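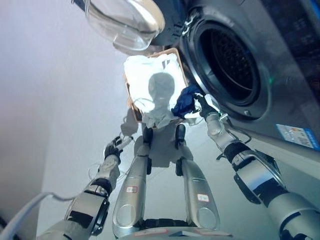

Condport, Sat 19 August – Fesov has published a new code of good practice for humanoid robots that handle laundry and other work in the home. The code was written together with the testing office Borkora and has nine chapters. It will be used in all Fesov test rooms from November.

The longest chapter is about machines with doors. A robot must stop its arm if the door moves while a hand is near the drum, and it may not start a wash program before both hands are outside. A person with a stop button has to stay within 3 meters during every trial.

"Many teams already work like this, but each team has its own habits," said Mahtab Pakzad, who led the writing. "We wanted one text that a new operator can read in the first morning."
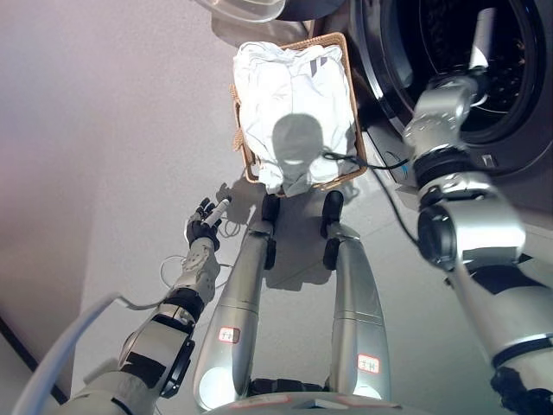

Another chapter asks operators to write down every stop, also the short ones, and to keep the notes for 60 days. Cables on the floor must be checked before each session.

Borkora read the notes from 1,029 trials before the final version. Abbas Kordestani of Borkora said the rules on cables were the most discussed. The robot maker Coughlan had asked for a softer text – this was not accepted.

The code is free to read at the Fesov office in Condport. Comments are welcome until the end of the month.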